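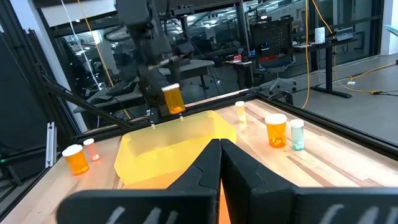 Ticket: Skandden smart thermostat won't hold its schedule after update
Status: Open, then Resolved, then Open again (sorry)
Site: upstairs flat, Fendamdale

First entry

Hello! Right, so I've had the Skandden thermostat on the wall since the boiler was swapped, and it has been lovely until this week. On Friday it updated itself overnight and now the schedule goes missing. I set it to come on at 6.30am, it says "Saved" with the little tick, and by teatime the whole lot is blank and it's sitting at 10 degrees, the frost setting. I woke up able to see my own breath, very nearly.

What I've tried so far:
Turned it off and on at the wall. No change.
Took the batteries out, counted slowly to 100, put them back. It asked me for the language again, which felt promising, but no.
Deleted the Grisus app from my phone and reinstalled it. I had to make a new password and now I can't remember that one either.

Second entry

Thanks for the quick reply. You asked for the error code, and it's E59. It only shows for a second or two when I press the dial in and hold it, so it took a few goes to catch. You also asked whether the hub is near the router. It is, they're on the same shelf, but I've moved the hub to the other end now in case they were bickering.

I did the long reset you described (hold the dial for 8 seconds until the screen goes dark). Schedule back in, heating on, warm feet. I'll mark this as resolved.

Third entry

Me again. Unresolved it. Blank schedule, 10 degrees, cold feet.

One new thing I've noticed, and it might be useful: it only loses the evening part first. The morning times hang on for a few hours and then they go too. The Pryor boiler itself is fine, by the way. If I press the manual button on the front it fires up straight away, so I don't think we need to drag the boiler people into it.
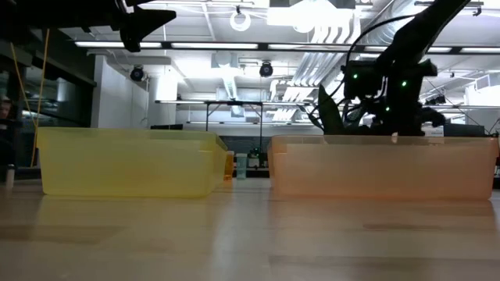
Your last message mentioned two schedules, one stored on the thermostat and one stored in the app, and I'll admit I had to read it twice. I'd always thought there was a single list somewhere and both screens were just looking at it! If I've got it right, they're more like the yellow bin and the orange one, side by side with a little gap between them and nearly the same shape, so you could easily put something in one and go looking for it in the other. I'd been typing my times into the app and checking them on the wall. So please tell me which one wins when they disagree, as I can't find that in the booklet anywhere.

Fourth entry

Did as you said. Turned off "Sync from cloud" in the Grisus app (it's under Home, then Advanced, then right at the bottom, and the wording is "Remote priority" on my phone, so you may want to fix the help page). Put the times in on the thermostat itself using the dial, which is fiddly but fine.

It's kept them through one night and E59 hasn't come up when I hold the dial. Please leave the ticket open until the weekend's over. Also, can I turn the sync back on at some point? I do like being able to put the heating on from the bus.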